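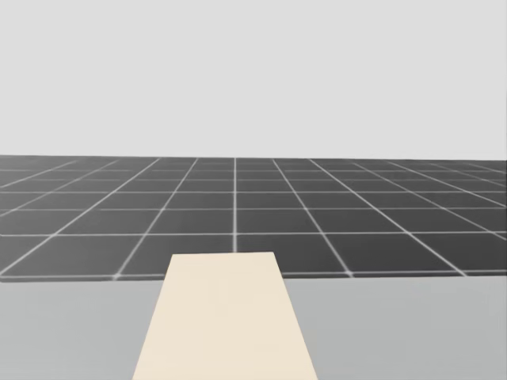

Plotcombe Scene Server

Plotcombe is the simulation half of the Nekel motion planning package. It loads a workcell, renders the camera views and passes collision geometry to the planner on every tick. The default scene is a gray table over a gridded floor with one flat, cream-colored object on it, and most users start by swapping in their own parts.

What it does
- Physics steps at 500 Hz, camera output at 20 Hz
- Single-arm and two-arm cells, with a separate planning group for each arm
- Flat lighting by default - shadows and textures are switched on per scene
- Scene files are plain text and can be kept under version control

Requirements
3 GB of free disk space. A graphics card is needed for camera output only. Headless planning runs without one.

Licensing
One license covers one workstation. The trial runs for 90 days with all features on. Scenes saved during the trial open in the paid version without conversion.

Support
Installation and license keys: Eleni Petkov
Planner and scene file questions: Hazem El Khatib

The next release is planned for July and adds import of Grarkano cell layouts.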